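4. Building the tower and playing the first round

Before you start

Read this section one time to the end before you open the bag of blocks. The first build takes longer than the later ones, so please have patience. The Pivus set needs a flat and steady table. A folding table is possible, but it must not shake when somebody leans on it.

Caution: A tall tower can fall in any direction. Keep glasses, hot drinks and telephones away from the table. Small children should sit one step back while another player is making a move.

4.1 Preparing the blocks

1. Empty the bag slowly on the table. Do not pour it from a height, the corners of the blocks can get marks.

2. Turn every block so that you can read the number on its end. The numbers are printed only on one end. If a number is hard to read, hold the block near a lamp.

3. Separate the straight bars from the notched bars. The straight bars carry the weight. The notched bars sit over another bar and lock it.

4. Wipe the blocks with a dry cloth. Do not use water or furniture polish. Polish makes the surface slippery and the tower will not hold.

Note: New blocks may have a little wood dust in the notches. Remove it with a dry toothbrush.

4.2 Building the base

1. Lay two straight bars parallel to each other, with a space of one bar between them.

2. Place two more bars across them at a right angle. Press lightly with one finger. The bars must not rock.

3. Stand the first upright bars in the openings. If an upright bar leans, take it out and turn it to the other side. Never push it in with force.

4. Continue with crossed bars until the base is closed. Some bars will stick out at the sides. This is correct, do not push them in. They are needed for the moves in section 5.

5. Put the blocks which are left over at the side of the table, where all players can reach them.

Caution: Do not build on a tablecloth. The cloth can slide and pull the base apart.

4.3 Placing the card

1. Shuffle the striped cards and put the pile face down, away from the tower.

2. The starting player takes the top card and lays it flat on top of the wood. Let it go only when it is lying on the blocks.

3. Wait until the tower is quiet. Then the next player may begin.

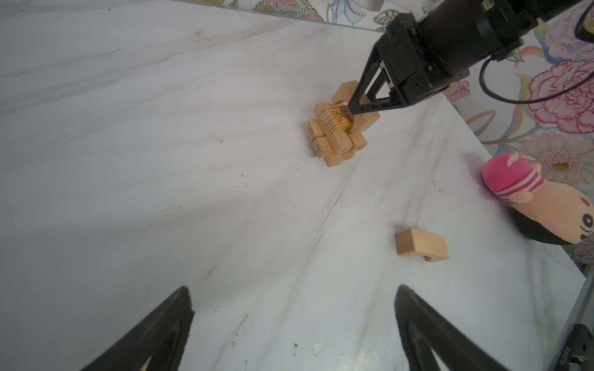 NOTES ON SECTION 4.3

A block lying on its side with the notch toward the players is in reserve. It does not belong to the tower until somebody takes it in the hand. The end numbers, for example 60 and 71, can point in any direction after building. A number that is turned does not change its value.

You may keep a soft toy or another mascot on the table, but it should not touch the tower or the reserve blocks.

4.4 The first round

1. The player takes one block from the reserve and adds it to the tower. Use one hand only.

2. If the block stays in place, the player writes down its end number as points.

3. If the card falls but the blocks stay, the player puts the card back and gets no points in this turn.

4. If one or more blocks fall, the round is over. All other players keep their points.

5. The short game goes to 600 points. The long game goes to 2000 points and is better for two evenings.

Note: In the Haltik rules, which you find on the last page, a player may also move a block that is already in the tower. Learn the normal rules first.

4.5 Putting the set away

1. Take off the card, then take the blocks from top to bottom. Do not knock the tower down, even if the children ask for it.

2. Put the notched bars in the bag first and the straight bars after them.

3. Store the bag in a dry room, away from the heater. If a block has become tight or bent, do not sand it. Order a replacement with the number on its end.

Continue with section 5, Moves with protruding bars.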